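Dredine gripper trials: bathroom shelf set

README for the wrist-camera recordings, release 2
October 2021

What you are getting

Dredine is a folder of short recordings made while we tried to find out which gripper is least bad at putting toiletries back where they came from. It holds 305 episodes and 3,334 labeled grasp attempts. A grasp attempt means the fingers closed with intent. Closing on air counts, and there is a fair amount of air in here.

The recordings were made by Xuelian Du and me (Eleni Krasniqi). Xuelian ran the arm and I did the labeling, so complaints about motion go to her and complaints about spelling come to me.

Grippers compared

Two hand types appear, under the folder names linkage and soft.

linkage: parallel-linkage fingers in metal, black wedge-shaped tips. Stiff, repeatable, and not inclined to forgive you if the approach is off by a finger's width.

soft: molded fingers from our own bench, known in the file names as Tang. Very forgiving. Also forgiving of gravity, so expect drops on anything full and slippery.

We started out wanting to declare a winner and put it in the title. The linkage hand did better on pump bottles, the soft hand did better on spray cans lying down, and neither covered itself in glory with tubes. Please don't cite us as saying one is better. Xuelian has already had that argument and would like to have it less.

Folder layout

episodes/ one subfolder per episode, numbered from 001
labels/ one CSV per episode, same number
calib/ camera calibration, one file per hand
scripts/ the loader, plus a plotting script that works if you leave it alone

Each label row has a start time, an end time, the object name, the hand, and an outcome. Outcomes are held, slipped, missed, knocked and unclear. "Knocked" means the target or a neighbor fell over. We added it on the first afternoon.

Camera

One small color camera at the wrist, looking out past the fingers. The hand takes up a good part of the lower image at all times. If your model learns to detect our gripper with great confidence, congratulations, so did ours. There is a mask for each hand in calib/ if you want to black it out before training.

We tried a second camera on a stand for the early episodes and dropped it. The mirror door on the cabinet gave it more to look at than the shelf did.

Controllers

Episodes 001 to 200 were driven by hand through Nurano, our teleoperation front end. The rest used Clever, a scripted reach with a person holding the stop button. The name was chosen before testing. Clever is smoother on the approach and has no idea when to give up, so its episodes run longer. Compare like with like.

Known problems

- Mirror doors. Reflections get picked up as objects, mostly when the door is partly open. Labels refer only to real objects, but your detector won't know that.
- Pale on pale. A white bottle in a white compartment loses its edges, and depth estimates there should be treated as opinion.
- The shelf ledge. Low approaches clip it. Those attempts are marked missed even when the bottle moved out of sympathy.
- Clock drift between arm and camera in the January pilot. Those files are in episodes/old and you can ignore them. We do.
- Typical starting view for the linkage hand, fingers open, with a lotion bottle and a spray can side by side on the shelf:

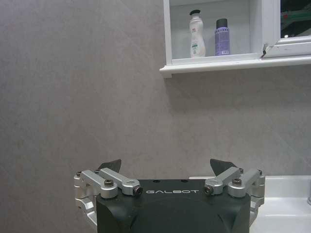 Loading the data

Run scripts/load.py with the path to the episodes folder. It prints the number of episodes found and then the ones it didn't like. If it dislikes all of them, you have pointed it at labels/.

Send fixes to Eleni with the episode number in the subject line. Corrections to "unclear" labels are welcome, though you should know we both looked at those more than once.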